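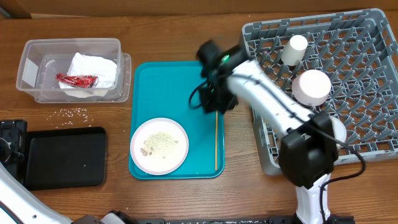 Washing up by hand is coming back, and not only in houses too small for a machine. Ask around in Flenden, where the water has been metered since last year, and you get an earful. Who dries. Who soaks. Who leaves the roasting tin till morning. The gear is modest - a bowl, a brush, a big gray plastic rack with prongs to stand the plates up - and people will defend their way of using it like it was a family recipe. Which in a way it is. Most of us wash dishes the way somebody once yelled at us to.

Priit Jankauskaitė was yelled at by a hotel. Two summers in the kitchen at the Getirine, out on the coast road, 789 covers on the worst night of August. He still has the number in his head. "Glasses first, always glasses," he says, sleeves already up. "Then forks and knives. Then plates. Pans when you can't stand it anymore." He runs the water hotter than I can bear and changes it twice. No gloves. His hands look fine, annoyingly.

The order matters less for hygiene than for the water. Start with the greasy stuff and you're washing wine glasses in soup. Everybody knows this and half of us do it anyway, becuase the pan is on top.

Then rinsing. Big split here. Some households don't rinse at all, just let the suds slide off. Others hold every cup under a running tap, which is where the meter starts spinning. Jankauskaitė uses a second bowl of clean water. Dunk, lift, done. He got this from his grandmother and the hotel tried to train it out of him and failed.

Across town Shahram Nouri runs Guno, a hardware store with one long aisle given over to brushes. He's been selling them since 2000. Wood handles, plastic handles, bottle brushes, a stiff little thing for cast iron that he reorders every month. Sponges he sells too, without love. "A sponge is wet all day," he says. "A brush hangs up and gets on with it." His own goes out after five weeks. He writes the date on the handle in marker, and so now do I.

He'll talk you out of spending money, too. A woman came in while I was there wanting a special soap for burnt milk. He sent her home to try baking soda and an overnight soak. She bought a lightbulb.

What about drying? Air, mostly. A dish towel that has been on a hook since breakfast has wiped hands, counters, possibly a dog. If you must have a towel, have two, one for hands. Leave gaps between the plates. Bowls tipped forward, so they don't sit there holding a puddle. Wooden spoons upright in a jar, never lying down, never soaked, and a bit of oil when they go pale and furry.

Knives get washed one at a time and put away right then. Jankauskaitė has a scar from a bread knife someone dropped in the suds at the Getirine. He showed me. It's a good scar.

Jaunzems, the café by the bridge, still does its cups by hand - about 2000 in a busy week - with the radio on and the back door propped open. The owners looked at a machine and went off the idea when they saw where the pipes would have to go. So there's a rota, taped up over the sink. The early shift gets the cups. The late shift gets the soup pot, and complains, and has its own brush that the early shift isn't alowed to touch.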